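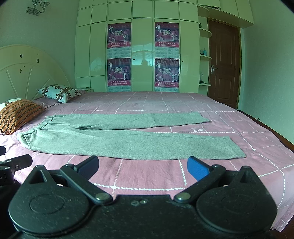

Gray sweatpants on the pink check sheet, Saturday morning.

Saturday, August 21, 2021

Up before seven with the window already open and the street quiet. Coffee, toast, the end of the plum jam. I had written "bedroom" on the back of an envelope last night and left it on the kitchen counter, so there was no getting out of it.

The bedroom has been bad since April, when I moved in. I unpacked the kitchen in two days and the books in a week, and then I put clothes wherever there was room and kept going to work. There is one dresser, a Nuteck, flat-packed, with drawers that stick in humid weather. There is the closet, which has one rail and a shelf too high to be any use without a chair. Everything else has been living in bags.

I decided to do the clothes first and fold them on the bed. I don't own a table wide enough, and the floor hurts my knees. The pink sheet was on, the one with the white checks and the zigzag stitching. It has a smudge near the middle that I have washed twice. I used the ordinary powder the first time and soap rubbed in by hand the second. It is still there. I am not going to buy a new sheet over it. The little white embroidered motif has held up well, considering how old the sheet is. It came from my grandmother's house in Otumbridge along with the bed.

The sweatpants were the first thing out of the first bag. I laid them out flat with both legs going the same way and the cuffs to the right, then smoothed them down and looked at them for a while, which tells you how much I wanted to be doing this. They are gray fleece and too warm for August. I thought about putting them in the donation bag. The waistband bunches and the tie never sits where it should. But I wore them nearly every night last winter, and the new ones I tried on in town were thin and cost too much. Kept. Folded one leg over the other, then in half, then in half again, and put them on the chair as the start of a winter pile.

After that it went faster. T-shirts, then the work shirts, then a bag I had no memory of packing, with towels in it and one of the good pillowcases. I had been using the bad pillowcases for four months. The towels went to the bathroom. I found the belt I had blamed the movers for losing. I owe them an apology, though I am not going to call them up to make it.

The rule I set was that if I hadn't worn it in the last two years it went. I broke the rule for the brown wool coat and for a shirt with a torn pocket that I mean to fix. The sewing kit is in the kitchen drawer under the takeout menus. I didn't go and get it today.

Stopped at eleven for more coffee and sat on the edge of the bed with my back near the headboard. It needs work. It is the arched kind, a half wheel with spokes fanning out, painted cream, and the paint has chipped and there are dark brown spots here and there. My grandmother always said she would have it redone. I remember lying in that bed as a child and running my finger down the spokes one after another when I was supposed to be asleep.

I went on the Lazăr hardware site on my phone to see what paint costs. They have a cream that looks close, but on a phone every cream looks close. A small can is 17 dollars. I would have to sand it first, and do it outdoors, and sleep with the mattress up against a wall with nothing behind it for a few nights. Maybe in the fall when it cools off. Then again, I have gotten used to the spots. I wrote it on the envelope with a question mark.

Lunch was eggs. I ate them standing up.

Afternoon was the dresser. I took all the drawers out and rubbed a candle stub along the runners, which my mother used to do. The top two slide well now. The bottom one still catches on the left side and has to be lifted a bit when you close it. Socks and underwear on top, T-shirts in the second, the winter pile at the bottom so I don't have to fight that drawer again until the weather turns. The sweatpants went in last, on top of the sweaters, so I can get to them on the first cold night without digging.

Two bags for donation. I carried them down to the car and then kept going, before I could start going back through them -- drove to the drop-off on Sumside Road and was home again in half an hour. There was a line of cars. The man ahead of me had an exercise bike and a lamp, and he took the lamp home again.

I stripped the bed when I got back and put the pink sheet in the wash with the towels. I tried cold water and a longer soak this time. It is on the line now. I'll see about the smudge tomorrow when it's light. The blue sheet is on for tonight, and it is a little short at the foot, so it will probably come loose by morning.

What is left:

The closet shelf. I need to stand on the chair and find out what I put up there. I think blankets.

The box of cords. It is a bedroom box only because that is where I set it down.

Hooks for the back of the door. I measured and then lost the measurement.

The torn pocket.

Supper was cold chicken and the rest of the tomatoes, which won't last past today. I called my sister and told her about the belt. She asked if I wanted her old nightstand and I said I would think about it. I don't want it, as it has a glass top and I would break it in a week, but I'll have to say so by next weekend or she will put it in the car and bring it.

My back is sore on the right side from the bags. I should have made more trips. The room looks bigger with the floor clear, and I can hear the clock in there, which I couldn't before, or hadn't noticed. I may move it to the kitchen.

Library books are due Monday. Put them by the door. Bed early.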